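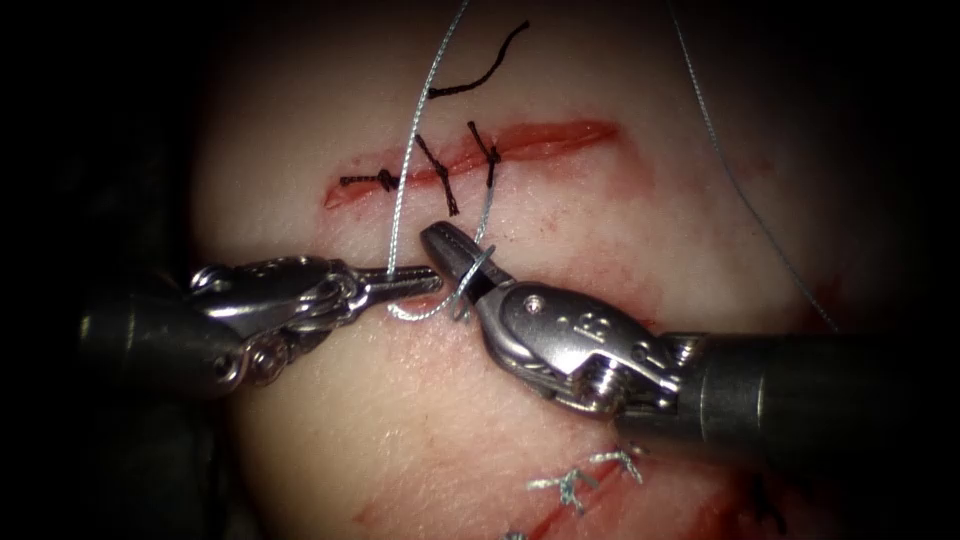

Three black stitches on a practice pad

About us

G'day, I'm the one behind Distow. I help owners of older office blocks cut their power bills — mostly lighting, heating and leaky windows. I started in August with 2 buildings on Plulberg Road and now look after 22, including the old Olmedo offices. I'll walk your place with you, read the meters and write it all up in plain English. Got a draughty building near Pokberg? Give me a ring, I love those!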